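I've been thinking about tile more than is healthy. It started with my kitchen counter, 39 inches of cracked laminate, and by July I had 727 photos of white squares on my phone (my sister has asked me to stop sending them). So when Sze-wing Lui told me she'd tiled her own work surface over a long weekend, I invited myself over for coffee and a good long look.

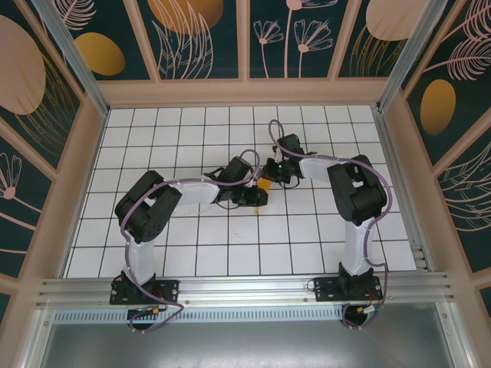
Sze-wing is a grid person. She spent over 500 dollars on tile and supplies at Dorkum, a salvage place I now visit way too often, and she says the layout took longer than the sticking down. I believe her! Her advice is to go with dark grout, and I'm sold, those thin dark lines make plain white squares look crisp and sort of old-school. There are a few faint scuffs on one tile, and she couldn't care less. Anything small and bright looks terrific on it too, like that slim bit of orange standing out in the middle.

Grout color is where people get stuck, me included. I had sample cards from Kistent taped to my fridge for weeks, and I changed my mind every morning over breakfast. My neighbor So-ying Yu finally took them all down and left me with two, charcoal and a warm gray called Tarari. I bought a little tub of each and made test boards in the garage.

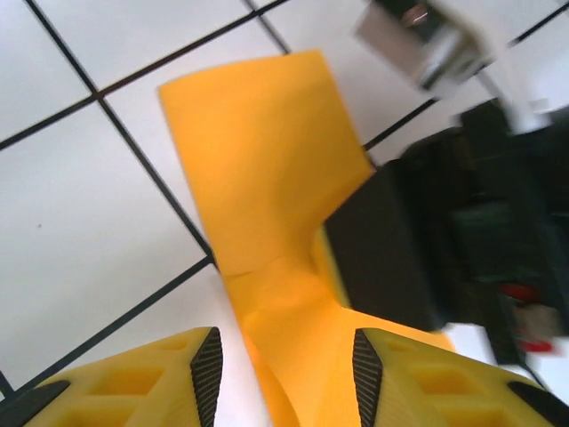
Color is the other thing I went home thinking about. I'd always figured a white counter needed quiet company, cream bowls and maybe a gray towel. Then you put a yellow-orange shape like this one on big white squares, smooth and matte and a bit like a boot, and the whole surface wakes up. I've already picked out a marigold fruit bowl. The charcoal grout won, by the way, and I start laying tile next month.

Last updated: August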